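*Part Two: Working with Flat Things*

# Chapter 6: The First Fold

I learned to fold paper badly, at my grandmother's table, from a library book with half its pages stuck together. I was in such a hurry to get to the crane that I skipped everything before it, and for years my cranes had one fat wing and a neck like a bent nail. So forgive me if I spend most of a chapter on a single fold in a single sheet. I came to it late and I have opinions!

If you've worked through Part One you already know your papers by feel. You've torn them with and across the grain, you've wet the edges and watched them curl, and you've got a drawer full of scraps with pencil notes on the back. Keep those scraps. We'll be using the heavier ones in a few pages, and I'll ask you to compare what your fingers told you then with what a crease tells you now.

## What you'll need on the table

Less than you think. A big sheet of plain white paper, a clear surface larger than the sheet, and a light you can move. That last one matters more than any folding tool I own. I like a small desk lamp with a proper shade, and I'm forever shifting it, standing it up, laying it down, turning it so the light comes in low across the paper. Overhead light flattens everything, and a shallow crease can vanish under it completely.

I'd also like you to have a bone folder, but please don't run out and buy one today. The back of a spoon is fine. My own is a Skarden, bought in a fit of enthusiasm, and Orla Ó Néill (who taught me most of what's in this chapter, and who read the draft with a very sharp pencil) still uses her thumbnail.

As for the surface, mine is brown and I recommend it. White paper on a white table is miserable to work on – you lose the edge every time you blink. On brown you get a thin dark line of shadow along the edge wherever the sheet lifts a little, and you can read that line like a level.

## Holding before folding

Before you put a crease in anything, spend a while just holding the sheet. I mean it. Pick it up by one corner and let it hang. Then take it by two opposite corners, one high and one low, and bring it up on edge. Tilt it. A large sheet held this way wants to buckle somewhere along the middle, and where it buckles depends on the grain, the weight, how far apart your grips are, and whether somebody (me, usually) has already dented it without noticing.

What you're after is a difference in brightness. A flat sheet is one tone all over. The moment it bends, one face turns toward the light and the other turns away, and you'll see it well before you could measure it. Cathal Mac Carthaigh calls this "letting the paper pick its side," and I've stolen the phrase so often that my students think it's mine.

Then lay it down again and look at it from close up. The big shape is gone and you get the small stuff instead: soft waves running up the sheet, a shadow drifting across it with no clear border, and then, if there's a fold or a lifted part, a line where gray meets white.

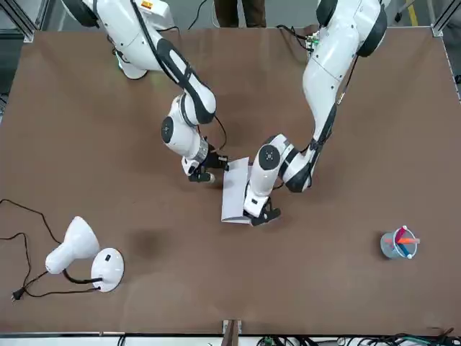
The sheet on edge with a slight crease, then a large white sheet from close by, with a gray triangle of shade at its lower end. 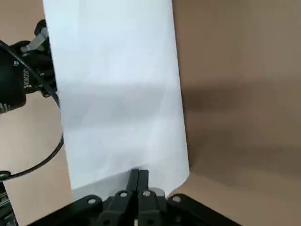
## Three kinds of line

Go back to your own sheet now. Sooner or later you'll see three sorts of line on it, and most beginners lump them together.

**The shadow line.** It has blurry borders and it moves when you move the lamp, or when you lean over the table. Leave it alone. I once spent a whole evening folding carefully along the shadow of my own sleeve.

**The wave.** Faint, usually vertical or slanting, and it shifts when you press nearby. It comes from the way the sheet is resting, and smoothing with a flat palm from the center out will often send it somewhere else. Heavy paper keeps its waves longer than you'd like.

**The crease.** It stays put. Move the lamp and it gets brighter or darker, but it's in the same place, and if you run a fingertip across it you'll feel the step. A light crease can be coaxed out with patience. A hard one is yours for life.

Here's a good exercise for the first evening. Take a fresh sheet and bend it over on itself without pressing, so that you have a soft roll and no crease at all. Hold it there while you count to 22. Let go. Look at what's left, with the lamp low. Then do it again and press with your thumb at one spot only, in the middle, and look again. I'd do this with at least two weights of paper, and if you have any of the Zarna drawing paper from Chapter 4, use that for one of them. It marks if you so much as look at it.

Write down what you see, on the sheet itself, in pencil. Muireann Hegarty keeps hers in a folder going back almost 30 years, and when I visited in October she pulled out one from her very first week. The crease was still crisp enough to stand the sheet up by.

## Corner to corner

Now for the fold in the chapter title. We'll begin with the diagonal, even though every book I've ever owned starts with edge to edge.

1. Lay the sheet flat with one corner pointing at your stomach.
2. Lift that corner and carry it up to the far one. Keep it loose.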